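Stitville Fan Light, Second Version: My Review After One Tour

I bought the Stitville light stick in October, before the Niltau concerts, and I used it at two shows and many evenings at home with the live recordings. My friend Hiu-tung Yip has the first version, so I could compare them side by side. I write this for people who are new fans and don't know if they need the official light or a cheaper one.

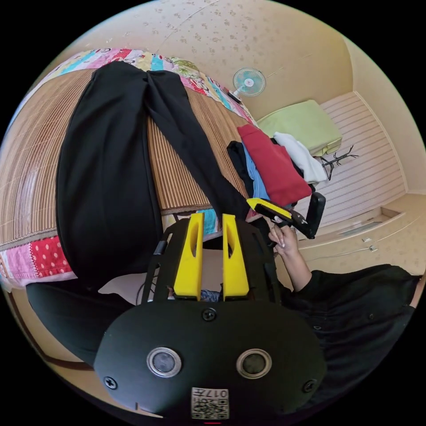
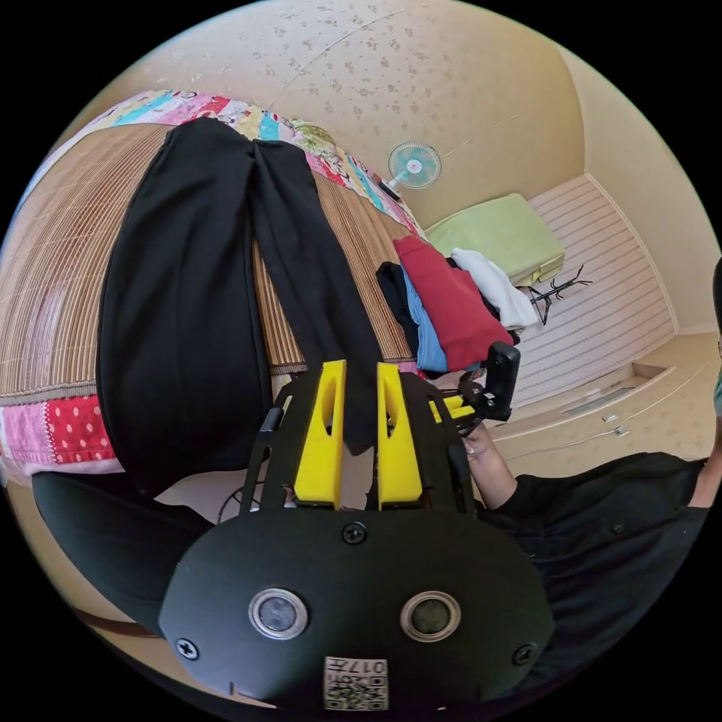
The woven mat on the bed, both times.

First the price. I paid 75 dollars, and the shipping was extra. For a plastic lamp this is a lot of money, I will not pretend. The batteries are not included, and you need three of them. Please buy good ones. With the cheap batteries my light became weak before the encore, and in the encore they play "Pisstead," the song I waited for the whole evening.

The pairing is the main reason to pay for the official light. You open the app, you type your seat number, and then the concert staff controls the color. At the first show it connected at once. At the second show I had to try four times, and the girl next to me gave up and used the manual mode. The manual mode is fine, but it has only six colors, and the green is more like yellow.

The weight is better than before. The old version of Hiu-tung is heavy on the top, and after one hour she changes hands all the time. The new one has a thicker handle with a rubber ring. I have small hands and I could hold it through all of the long speeches. The wrist strap is too thin for my taste. I changed it for a strap from an old umbrella.

I also tried the Buzatu light, which is sold outside the hall without a license. It is brighter than the official one. But it does not pair, and the switch makes a loud click, so in the slow songs people look at you.

The box says that the light keeps 200 hours in the soft mode. I did not test this so long. The case in the box is only cardboard, and mine was already bent in one corner when I opened it. There was also a numbered card, from 2 different designs, and I got the one with the whole group.

If you go to one concert only, I would borrow one. If you go to more, buy it, and do the pairing at home the evening before, when the app is not so busy.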